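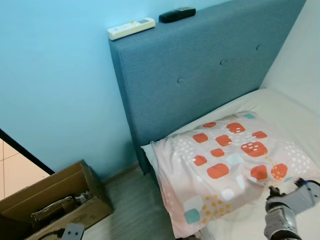
租房的人大多没有床头柜。床塞进墙角，一边贴墙，另一边是过道，柜子往哪儿放？于是东西往上走，上了床头板。蓝灰色软包，布面带点细纹，钉着圆扣，顶上是平的，窄窄一条，正好搁遥控器：白的一只，像是管空调的，黑的一只，小些。躺着，手往后一伸。够得着就行。

这一期写床头。编辑部给我三天，我跑了六户，床倒是躺了四张。

先说那条窄边。家具店里没人拿它当卖点，店员讲海绵、讲布料、讲拉扣是手工还是机器，讲到顶边就一句“平顶款”。可住进去的人个个在用。眼镜、发圈、充电线头、半板没吃完的喉糖。有位住户在上面养过一盆多肉，养了一个冬天，后来翻身撞了一下，土全进了枕头。现在不养了。

Reijo Kuusisto做了半辈子软包，如今给一个叫Iken的小牌子画床头板。电话里信号很差，他讲英文，我记中文，可能有出入。大意是：顶边做圆，好看，省布，什么也放不住；做平，角上要多缝一道，工人嫌烦。他坚持做平。“人睡觉之前最后摸的东西，总得有个地方放。”问他自己床头放什么，想了半天，说一副耳塞，还有一把卷尺。

价钱。Iken平顶那款卖795，不含安装。Giraldo也有，贵不少，布确实厚，坐着靠一晚上背不酸。Dustesier走的是另一条路，板子顶上直接挖槽，插手机正好，遥控器放进去就抠不出来了，我试了，抠了半天。预算紧的话，先别换床头板，量一量现在那块的顶边有多宽再说。

然后是颜色。墙是浅蓝，床头板选蓝灰，不出错，就是有点冷。床单再用白的，整个房间像没睡醒。救场的往往是枕套。淡粉底子，橘红的圆角方块，夹几块薄荷绿浅蓝，再撒点小圆点，往床上斜着一丢，屋子就活了。不用成套。成套反而像旅馆。枕套便宜，换季换一只，比刷墙省事多了。

皱一点也没关系。我采访的几户里只有一户烫枕套，女主人自己都不好意思，说是顺手，烫衬衫的时侯带一下。

拉扣的缝里会积灰，这个要讲。圆扣周围那一圈褶，吸尘器的大头进不去，换扁嘴，或者拿支旧的软毛刷，从扣子往外扫。不要用湿布使劲擦，浅色布会留水印，一圈一圈的，比灰还难看。Wekerden出过一种可拆洗的套子，拆是好拆，装回去要两个人。我和摄影装了一下午，吵了一架。

靠墙那侧也麻烦。床垫顶着墙，床单那边永远塞不平，袜子、书签、遥控器电池全往缝里掉。十月份我自己搬家，床一挪开，找出来13样东西，包括一只我以为早就丢了的耳环。所以隔一阵子把床拉出来一次吧，地也顺便拖拖。

遥控器要不要弄个盒子收起来？问了一圈，买过收纳盒的都说，用了几天又回到床头板上去了。盒子在哪儿？在床底下。有人在遥控器背面贴一小条防滑垫，剪指甲盖那么大就够，平顶窄的尤其管用，半夜不会啪一声砸脸上。这招我回家就贴了，到现在没掉过。

下期写鞋柜，有想法的读者可以来信，照片也欢迎，乱一点的更好更好。

读者评论

阿苔：砸脸那个太真实了，我鼻梁上现在还有个印。

小满不加班：Dustesier那个槽我家也有，里面卡着一根棉签，两年了。

老周修沙发：拉扣松了别自己拽，背面的线一断整排都要重来。作者可以写写这个。

momo_77：求枕套链接

北窗：六户躺了四张床，另外两户怎么了哈哈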